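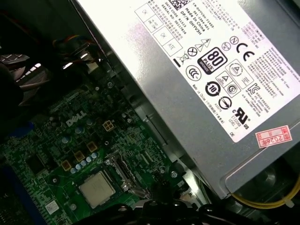
Diễm Quan fragt, ob eine Methode, die nur mit der Kamera am Handgelenk arbeitet, in einem engen PC-Gehäuse überhaupt genug sehen kann, oder ob die wichtigsten Stellen immer verdeckt bleiben.

Ja, ein Teil bleibt verdeckt, und damit rechnet die Methode. Rellach plant keinen ganzen Griff aus einer einzelnen Ansicht. Der Arm nimmt zuerst bis zu 5 kurze Blicke aus verschiedenen Winkeln auf, und erst danach wird entschieden, welches Bauteil als nächstes gelöst wird. Kabel, die vor einem Stecker liegen, werden als eigenes Hindernis geführt.

Was genau ist Rellach?
Rellach ist ein Verfahren für die Demontage von gebrauchten Desktop-Rechnern. Es bestimmt die Reihenfolge der Schritte und die Stellung des Greifers. Die Bewegung selbst berechnet Promidia, unsere ältere Steuerungssoftware.

Wozu werden die Etiketten auf den Netzteilen gelesen?
Das Etikett hat zwei Aufgaben. Aus der Teilenummer kann das System auf die Bauform schließen, sofern sie in der Liste steht. Außerdem gibt die Schräglage der Schrift eine gute Schätzung, wie das Netzteil im Raum liegt. Für die zweite Aufgabe muss der Text nicht vollständig lesbar sein, es genügen die Ränder und einige große Zeichen.

Mit wie vielen Daten wurde trainiert?
Der Datensatz heißt Ung und enthält 1429 Demontagefolgen. Sie wurden von Personen mit einem Handgreifer vorgeführt, der die gleiche Kamera trägt wie der Roboter.

Wie wurde getestet?
Wir haben 300 Versuche an Gehäusen gemacht, die im Training nicht vorkamen. In 127 davon war beim ersten Blick mindestens ein Stecker von Kabeln verdeckt. Diese Fälle werten wir getrennt aus, weil sonst die leichten Gehäuse das Ergebnis verschönern.

Wo liegen die Schwächen?
Bei glänzendem Blech. Ein heller Reflex auf dem Netzteil wird manchmal für eine Kante gehalten, und der Greifer setzt dann zu hoch an. Amedeo D'Amico hat dafür einen Filter geschrieben, er ist in der jetzigen Version aber noch nicht eingeschaltet.

Kann ich das Verfahren mit einem anderen Arm benutzen?
Im Prinzip ja. Der Abstand zwischen Kamera und Fingern muss neu eingemessen werden. Das Werkzeug dazu heißt Fotedex und liegt dem Code bei.

Wird der Datensatz veröffentlicht?
Ung soll im Dezember zum Herunterladen bereitstehen. Seriennummern werden vorher unkenntlich gemacht.

Stand dieser Seite: Samstag, 25. Juli 2026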